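Section 7. Trying a new pair of fingers with the roll and basket

I do this every time a new set of fingers lands on my desk, before I let it anywhere near a proper job. You need one roll, one basket, a clear white table and maybe 40 minutes, plus a cup of tea if you're me. By now you should have the arm bolted down and homed (Section 5) and both cameras talking to the Vultau controller (Section 6). If the wrist camera is still dropping out, go back and sort the cable first, please! You'll only end up blaming the fingers.

The examples use the two sets we compared in July, the Jarell slim fingers and the Imhof wide ones. Anything that fits the same mount will do.

7.1 Setting out the table

1. Wipe the table down and park the arm at its rest position.

2. Put the basket in the middle of the fixed camera's view, long side running left to right, and set the roll down beside it on the left.

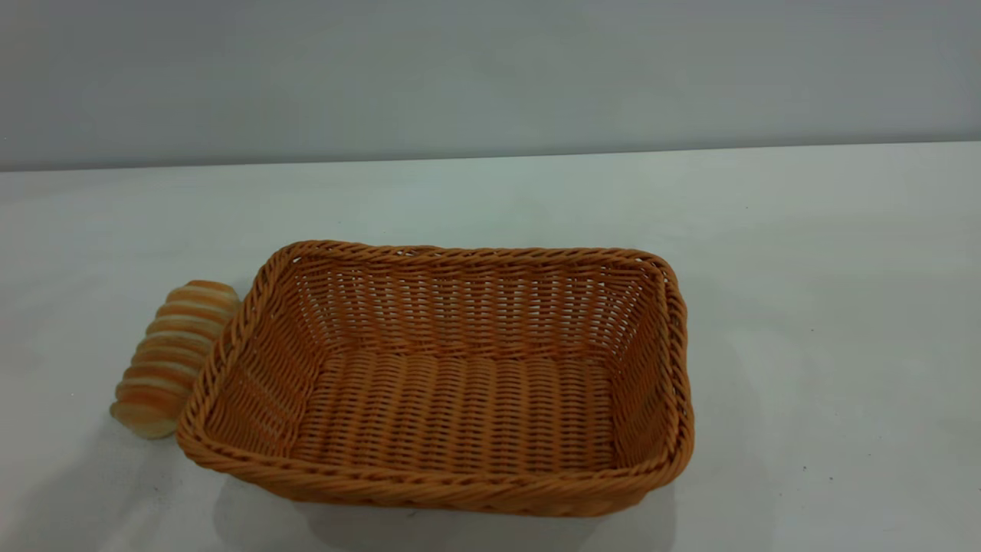 3. Load the first layout from the Vultau menu (Layouts, then Close Start) and check that the green outline on the monitor sits over your basket. I call this one the close start, and it's the mean one. The roll is tucked right up by the woven side with its top end partly behind the braided rim, so a wide finger has very little room to get down between the two. Do it first while you're fresh. If you leave it until last you'll be tempted to skip it (I was, more than once).

4. Press Save Layout and type the name of the finger set, then the layout. Mine read like "jarell close" and "imhof close". Moushumi Herath used plain numbers for hers and we spent a whole afternoon working out which was which, so do use words.

Note: the arm doesn't mind which way up your basket label faces, or whether there's a label at all. Don't fuss over it.

7.2 Checking how deep the fingers go

This is the part I'd most like you not to rush. The fingers come in different lengths, and the controller only knows the length you typed in. I've typed it in wrong. Frøydis Wallin has typed it in wrong too, and she wrote half the controller menus, so we're in good company.

1. Go to Tools, then Finger Length, and enter the figure from the card in the box. Measure it yourself as well, from the mounting face to the tip.

2. Switch to manual jog and set the speed to the lowest notch.

3. Bring the open fingers over the basket and lower them a little at a time. Keep one hand on the stop button.

4. Turn on the wrist view (the small camera icon, top right of the monitor). Everything will look enormous and soft at this range, and that's fine. You want a sharp patch of weave somewhere in the picture. If the whole lot is mush, turn the focus ring a touch until some of the strands come up crisp.

5. Look for the finger tip at the bottom of the view, and stop lowering once it's against the side wall or just inside it.

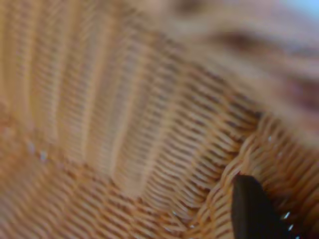 6. Write down the height shown on the controller. You'll be asked for it again in 7.4 as "lowest safe height".

7. Jog straight back up until the fingers are well clear of the rim. Straight up, mind! Going sideways with a finger inside the basket is how I dragged the whole thing off the table on my second day.

Caution: don't use the auto-level button while the fingers are inside the basket. It swings the wrist before it lifts.

Shiny weave throws little white glints into the wrist view. The Cikeo tracking add-on sometimes locks on to these and follows them about like a cat with a torch beam. If you've got the add-on fitted, raise its Minimum Spot Size to 26 and it should settle down. I leave it off altogether for this test and I don't feel I'm missing anything.

7.3 The carry

Now for the fun bit. One carry means pick up the roll, lift, swing over the basket and stop there with the roll still held. You don't let go yet. I want to know how the fingers hold before I start worrying about how they release, and the two get horribly muddled if you do them together.

1. Put the arm back to rest and set Grip Force to the low preset.

2. Choose Carry Only from the program list. Check twice that it doesn't say Carry and Drop, as they sit next to each other and the text is tiny.

3. Press Run and watch the roll, leaving the monitor for afterwards. You're looking for it turning in the fingers during the swing. A small tilt at pick-up doesn't bother me at all. A tilt that keeps growing does.

4. When the arm stops over the basket, press Hold and then Save Still. The still goes in the same folder as your layout.
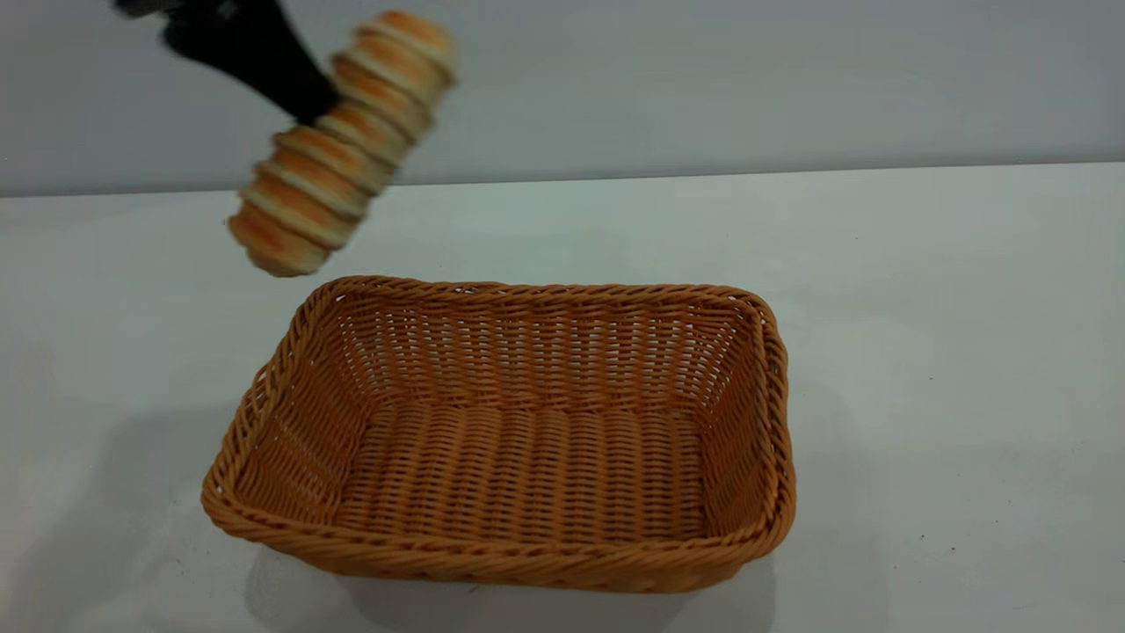
5. Give it a slow count of five, then look at the roll from the side. If it has crept downwards, go up one grip preset and run it again from rest.

6. Once you're happy, press Return and let the arm take the roll back to where it came from.

The Jarell fingers managed this on the low preset with no bother. The Imhof pair wanted the next one up, and I suspect that's down to the smoother pads, though Moushumi thinks I'd fitted them a hair out of line. She may well be right. Check yours with a straight edge before you start and you won't have to have that argument.

Note: a ridged roll is kinder to fingers than a smooth one. If a set only passes when it happens to land between two ridges, shift the roll along a bit and try again before you believe the result.

7.4 The far start

Same job, longer trip. Changing the layout shows you things about the arm that the close start hides, mainly whether it wobbles at the end of a long swing.

1. Move the basket over to the right and turn it so the long side runs at a slant. Leave the roll out on the left by itself with plenty of clear table between them.

2. Load Far Start and redo the green outline. It won't follow the basket for you.

3. Enter your lowest safe height from 7.2 when it asks.
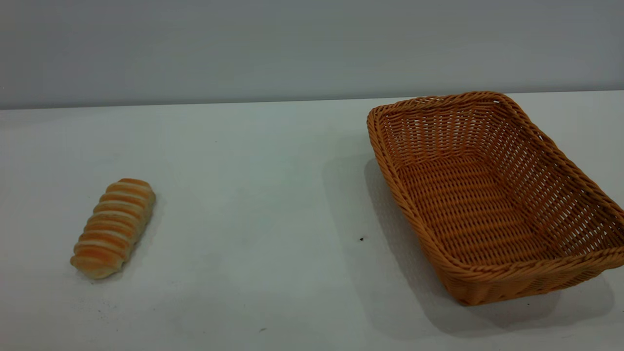

Fig. 7-4. Far start: roll on the left, empty basket turned at a slant on the right.

It's all right if the fixed camera loses a bit of the basket's right side, as long as the whole opening you're aiming for is inside the green outline. If the controller grumbles with message 237 (target partly out of view), press Accept and carry on. If it comes up a second time in the same run, nudge the basket left and redraw the outline.

4. Run Carry Only once, exactly as in 7.3.

5. If the hold was good, choose Carry and Drop and run that. Keep your hands off the table until the arm is back at rest and the light on the base has gone steady.

6. Swap to the next set of fingers, change the Finger Length entry (please, please change the entry) and start again from 7.1.

Caution: power the wrist down before swapping fingers. The quick-release pin will come out with the power on, and the fingers will try to close as it does.

Your saved stills and heights are listed under Results, sorted by finger set. Exporting them is covered in Section 8.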